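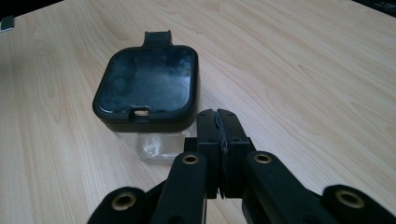

3. Small Lidded Containers and the People Who Open Them

I should admit that I came to this part of the study with a grudge. I own a drawer full of little storage boxes at home, and I had always blamed myself for the ones I can't get open with one hand. So when Trefor Gwilliam and I started the Plistbridge survey, lids were the first thing I wanted to ask people about, and he was kind enough to let me have a whole section on them.

We mailed our questions to households in and near Plistbridge and got 1,629 usable replies (many more than we had planned for, and my kitchen table was buried in envelopes for most of August). The form asked what people keep in their smallest lidded container, where it lives, and what annoys them about it. We left plenty of blank space for that last one, and wow, did they use it!

3.1 What goes in

Dry goods came up again and again: tea, salt, cloves, the last of a bag of lentils. After that the answers wander off in all directions. Buttons, spare fuses, baby teeth, guitar picks. One person keeps a smaller container inside the small container and wouldn't say what was in that one. I had expected the kitchen to win easily, and it did, but desks and bathrooms did better than either of us guessed.

3.2 Shape

Square won people over for shelf space. Several respondents told us they had swapped out all their round jars after a move, when the new cabinets turned out narrower than the old ones. The round-jar people are loyal too, and their argument is the spoon: you can scrape a round jar clean, while a square one hangs on to its sugar in the corners. I tried this at home with brown sugar and I'm with them.

3.3 The lid

Clear sides with a dark lid is a combination that splits people. Those who store things at eye level like it, as they can check the contents from the side. Those who use a deep drawer look straight down and see a row of lids, so they end up sticking labels on top. We put this to the sorting method in Pugh, our starting point for the whole survey, and it doesn't really have a place for it. Pugh sorts containers by what they hold and how often they are opened, and never asks where the eyes are. We would add that. 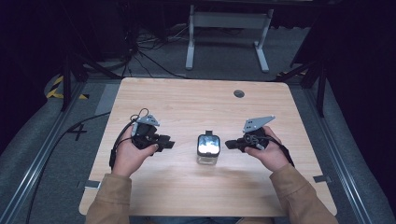

Figure 2. Small clear jar with a black lid and tab, standing upright on the table between two hand-held grippers.

Tabs deserve a word of their own. A tab gives you somewhere to put your thumb, and the older people in our sample were very firm about wanting one. The complaint is that a small tab is easy to miss if you reach for the jar without looking, and then you are turning it around on the shelf hunting for the right side. The Netater checklist, which we borrowed for coding the written answers, lumps tabs in with handles. Trefor and I argued over this for longer than I'd like to say and in the end gave them separate codes. Anyone comparing our counts with earlier ones should merge the two again first.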